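I've been meaning to write up the wall cleaning thing for months, and March seems like the right time, with everybody opening windows and suddenly seeing what the winter did to their paint.

So, matte paint. I love it! We painted the back room a dusty pinkish beige when we moved to Okmont, and the color changes all day long depending on the light. But matte shows everything, and if you go at it like a kitchen counter you'll end up with a shiny patch that looks worse than the smudge did. (Ask me about the hallway. Or don't.)

What I do now:

- Dust first, always. A dry microfiber cloth over a broom head, top to bottom, no pressing.
- For marks, 2 drops of dish soap in a bowl of warm water. Wring the cloth until it's barely damp.
- Dab, wait, dab again. Rubbing in circles is how you get the shine.
- Little white flecks usually brush off with a soft, dry paintbrush. If they don't, leave them until you've got the touch-up jar open anyway.
- Skip the melamine sponges on anything matte. They're basically very fine sandpaper.

Save a jar of the paint, too! I keep 3 small ones from different rooms, with the room name and the mix number on the lid. Mine for the back room just says "back room, 810" and I've blessed that label more than once.

The other half of the job is whatever's sitting up against the wall. Pale wood picks up scuffs and passes them right along, so I put thin felt dots on the back edges of boxes and shelves, and I pull things out when I vacuum so the dust doesn't pack down into the gap. My neighbor Yevhen Pavliuk uses strips of cork and swears it lasts longer. Could be, I just already own a lifetime supply of felt.

For lids and flat panels on wooden boxes, a finger notch is such a nice thing to have. You lift from the notch and your greasy hands stay off the rest of the white. Wipe inside it with a cotton swab now and then, it collects crumbs like you wouldn't believe.

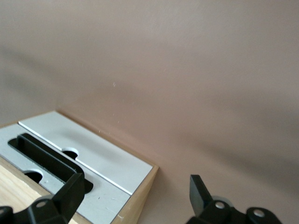 *Pale wood box up close to the wall, with the notch in the white panel.*

Small nicks in blond wood I mostly live with. If one catches on a cloth, I go over it very lightly with 600 grit, along the grain, then rub in a tiny bit of clear wax with my fingertip. Let it sit overnight before you push the box back, or you'll get wax on the wall, and wax on matte paint is a whole other post.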